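Bench notebook, wet side - sourdough and the pipette calibration backlog
Aug 11, 2022
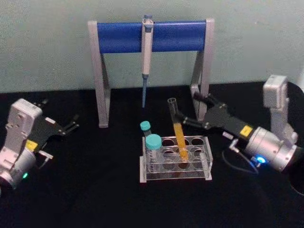 OK so where I left off: the Strickland starter is finally behaving, and I can get back to the thing I meant to be doing all July, which is working out why our small-volume numbers drift in the afternoon. Two jobs in one entry again, sorry to anybody reading this later. They do meet up at the end, sort of.

Starter first, because I had to feed it first. The short version for people who haven't followed this: Strickland is the old rye starter, the one that came with a note saying 2001 on the lid, and Trutov is the white wheat one I started from it in the spring. We're trying to find out how much acid each one makes when they're fed the same flour on the same schedule. Simple question! It has eaten most of my summer.

Fed both jars when I got in. Equal parts starter, flour and water by weight, same as always, water out of the carboy and not out of the tap (I slipped up on that once in July and Trutov sulked for days, though it may have been sulking anyway). Room was 28 C by the wall thermometer, warmer than I like. Strickland doubled well before lunch and had that sharp green apple smell. Trutov was slower and smelled more like yogurt, and the top was smooth where Strickland's was all broken up with bubbles. I drew the rise lines on the jars in blue marker. Please don't wipe them off, even if the jars look gross. They do look gross.

pH at feeding and then on the hour. I used the Berkamik meter for everything because the other one takes forever to settle in dough. You have to rinse the tip really well between jars or you carry rye paste over into the white one, and then you spend ten minutes thinking you've discovered something. I know this from experience. Blot it, don't rub it - rubbing makes the reading wander.

Strickland dropped faster, no surprise. What did surprise me is that Trutov caught up late in the day and sat nearly on top of it by the last reading. The readings are all on the spreadsheet under today's tab, so I won't copy them here, but the shape of the curve is the interesting bit. It looks like Strickland goes hard and then stalls, and Trutov just keeps plodding. I want to see that again before I believe it. A warm room could do that by itself.

Titrations. I did these on the last samples only. Ten grams of starter blended into water, a few drops of phenolphthalein, then base until the pink stays. With rye the pink is a pain to see because the whole thing is the color of wet cardboard. I tried letting it settle and looking at the top layer against white paper, and that helped a lot. I also tried going by the meter to a fixed endpoint and ignoring color completely, and I think that's how we should do all of them from here on. If we switch, we have to switch for both starters and redo the July samples that are still in the freezer. I'm willing. Ask me again when I'm standing there thawing them.

One thing on the freezer: the bags on the second shelf are labeled in my bad handwriting, and the T's and S's look alike. I went through and put a dot of red tape on every Strickland bag. No tape means Trutov. If you find a bag with no writing at all, put it aside and don't guess.

Right, volumes. This started when the indicator blanks got weird. Same water, same indicator, and the blanks in the afternoon came out higher than the morning ones often enough that I stopped calling it bad luck. First thought was the base picking up carbon dioxide from the air, which it absolutely does if you leave the bottle open while you chat (me). So I made fresh base, standardized it, and kept the cap on between samples. Blanks got tighter but the afternoon ones were still a little high.

Second thought was me. I get sloppy after lunch. So I did a plain gravimetric check, water into a tared weighing boat, morning and afternoon, same tip type, same hand. Pre-wet the tip, slow draw, pause, touch off on the wall of the boat. I wrote down the water temperature each time and corrected for density, which matters less than people fear at these volumes but it's one less thing to argue over. Lid on the balance between weighings, because evaporation from an open boat on a warm day is real and you can watch the last digit crawl down while you stand there.

Results: morning set fine, afternoon set a bit light. So that's one piece of it. If I'm delivering light on the sample side and then titrating, the acid number comes out low, which is the wrong direction for the blank problem, so it can't be the whole story. But it does mean some of the July numbers have a small lean to them. I've marked those rows yellow.

My guess for the light afternoon set is hand heat. I had been holding the thing the entire session without putting it down, and the air inside the barrel warms up, and then it draws short. So for the last run I made myself hang it up between every sample and go do something else for a moment. That set came out closer to the morning one. Only one run, so I'm not carving it in stone, but I'm going to do it that way from now on and I'd like everybody else to do the same for a couple of weeks so we can compare.

Also, the water. I had been filling the beaker from the carboy and using it straight away, and the carboy sits near the window. By afternoon it's noticeably warmer than the stuff I pour in the morning. Now I pour the day's water first thing and leave it next to the balance with a cover on. Dull fix, cost nothing, should have done it in July.

Side trip: flour. The new bag of Skulusberg whole rye came in and it is visibly coarser than the last one. Rubbed between my fingers it's almost gritty. I checked the bag and it's the same product name, so either they changed the grind or we got a different lot. I don't want to start a new bag in the middle of a comparison, so I've put it on the bottom shelf with a note and we'll finish the old one first. There should be enough old flour for this round if we stop making pancakes from the discard (I can hear the groaning already). When we do move over, I want one overlap day where both starters get fed from both bags. That's four jars and it's going to be a mess, but otherwise we'll never know whether a jump in the acid is the starter or the flour.

I did bake with the discard yesterday evening at home, just to see. Strickland loaf, 41 percent rye, long cool rise in the fridge. Crumb was tight and a bit gummy toward the bottom, crust great, flavor really good, way more sour than I expected from what the titrations have been telling me. That's been bugging me. Our total acid numbers for the two starters are not that far apart, but in bread they taste like different animals. Acetic versus lactic, surely, and titration can't tell them apart. I'd love to do something about that but we don't have the gear here, and sending samples out costs real money. For now I'm going to start writing smell notes next to each reading, in plain words, before looking at the meter so I don't talk myself into anything. Vinegar, yogurt, apple, wet hay, nail polish, whatever comes to mind. Please add yours if you walk past. More noses would help.

Small disasters, for the record. Knocked over the indicator bottle, lost maybe half of it, wiped up with ethanol and the rag is in the solvent bin. The stir bar went missing for a good while and was in the sink trap. The good spatula has a bent tip now and I'm not sure when that happened.

Things I want to do next:

Repeat the full-day pH run for both jars on a cooler day, or at least with the jars in the water bath at a set temperature. I keep saying I'll do this and then I keep not wanting to clean the water bath.

Repeat the gravimetric check, morning and afternoon, with the hang-it-up rule for both. Then do one deliberate bad set where I hold on to it the whole time, so we have the difference written down properly.

Run blanks with base from a freshly opened bottle against base that has sat open for an hour. If that doesn't explain the high blanks I'm going to suspect the indicator itself, which is old. The new bottle is on order.

Thaw two of the July bags, one of each, and titrate to the meter endpoint to see how far off the color endpoint was. If it's tiny, I'd like to leave the rest alone and just put a note on the sheet.

Jars are fed for the night, lids resting on top, not screwed down. Strickland is on a tray because it climbed out last time. If you're in before me, first reading goes in the column I left open, and the meter needs its storage solution topped up - there's a fresh bottle behind the flour.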